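Minimum order quantity for first run of a functional drink

Posted in: Food and Beverage Startups

I am planning the first production run of a low-sugar ginger and vinegar drink, shelf stable, 12 oz cans. The co-packer (Kadau) quotes a minimum of 2,000 cases. Demand is untested outside two farmers markets and one cafe account. Kadau will do a pilot batch of 600 cans, but at a unit cost that leaves no margin at wholesale. Is it standard to take the loss on a pilot, or should I negotiate the minimum down? Launch is planned for August. Formula is final, pH is 3.4, and the process authority letter is in hand.
Skestesport
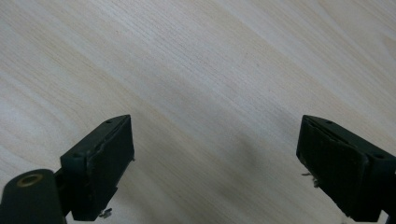
2 replies, sorted by votes

Vávra
Take the pilot. Treat the loss as a research cost and keep it out of your wholesale pricing model.

The case minimum is usually set by line changeover time and by the can supplier, so the co-packer has limited room to lower it. Check these items before you sign for a full run:

1. Can format. Printed cans carry their own minimum, often higher than the filling minimum. Blank cans with pressure-sensitive labels cost more per unit but can be ordered in small lots.
2. Ingredient overage. Ask who pays for unused concentrate and whether it can be stored for the next run.
3. Shelf life. If the date code is 12 months and retailers want most of it remaining at delivery, your real selling window is much shorter than a year.
4. Payment terms. Net 30 from retailers does not line up with a deposit due at booking. Model the gap in cash, by week.
5. Retained samples. Hold cans from the start, middle and end of the pilot and test pH and carbonation on each set.

On timing, the early adopters for this type of drink are already buying a competing product. You need repeat purchase data more than you need volume. Two markets and one cafe will give you that if you record sales by flavor and by customer type. 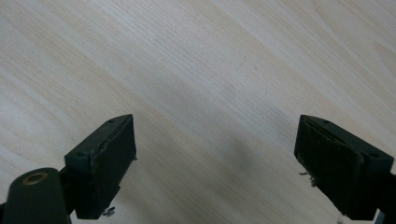 Light wood tabletop, grain detail

Zutell
Agree on the pilot. We paid $459 for freight on ours, which was not in the quote, so ask for a delivered price. Also try other co-packers. Some have lower minimums if you accept whatever date is open on the line. I don't know what Kadau charges for storage.

Skestesport
Thanks. Freight was not in my quote either. I will ask for a delivered price and for the blank can option before I book the pilot.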